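Keeping Records for Household Furniture

Most households keep papers for the car, the roof and the boiler. Very few keep anything for the furniture, although a dining table will commonly outlast all three. The following notes set out the practice adopted in this household after the move to Rolomley, and they are published here at the request of several readers of the earlier entry on storing paint.

The need for a system became clear when an insurance form asked for the age, maker and condition of every item above a certain value. The form allowed one line per item. For the greater part of the contents of the house, only the room could be stated with confidence. The sideboard had come from a relative, the bookcases from a sale in Rurnetti, and the desk from a shop that has closed. No receipts had been kept for any of them.

The register that resulted is a plain ruled notebook. Each piece of furniture receives one page. The top of the page gives the date of purchase or, where that is not known, the year in which the piece entered the house. Below it are the price paid, the seller, the overall measurements, and the kind of wood if this can be established. Where the wood is in doubt, the page says so. An entry of "light hardwood, not identified" is of more use to a later reader than a confident guess.

The lower half of the page is reserved for treatment. Every application of oil, wax or varnish is written down with the name of the product and the month. This part of the register has proved its value more than any other. Oil will not take over varnish, and varnish may fail over wax, and a surface that was finished years ago seldom shows plainly what was put on it. The household uses Plirkance oil on the kitchen pieces and a hard wax elsewhere. Both are entered by name on each occasion, even when nothing has changed.

Treatment is carried out once a year, in October, before the heating is turned on. The date was chosen for convenience and is not offered as a rule. Rooms are done one at a time so that the windows can be left open overnight. Cloths that have been used with oil are laid flat outdoors to dry before disposal, as they can heat up and catch fire if left in a heap.

Tables require a few words of their own. The top receives nearly all of the wear, and an oiled top should be worked along the grain from end to end, including the edges and the corners. The underside is often neglected. It should be given a thin coat as well, so that both faces take up moisture from the air at a similar rate.
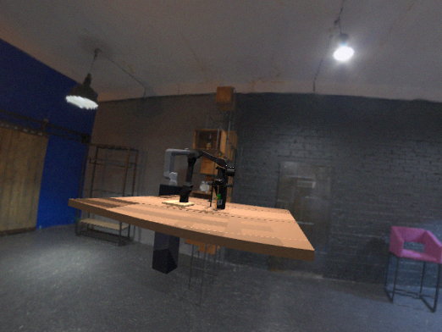 Page last modified: 22 January 2022

A thick wooden top on a single pedestal should be measured twice for the register: once across the top, and once across the support beneath it. The second figure is wanted when chairs are bought, and again when the piece has to pass through a doorway. The register was consulted for exactly this purpose when the table from Ochoa was delivered, and the base had to be taken off in the hall.

Repairs are entered in the same column as treatments, in red. The cost is given, along with the type of glue where it is known. At present the register holds 16 pages in use, and the remaining pages are sufficient for any purchases now foreseen.

A copy of the notebook is kept outside the house. It is brought up to date each year after the oiling has been completed, and the older copy is then destroyed.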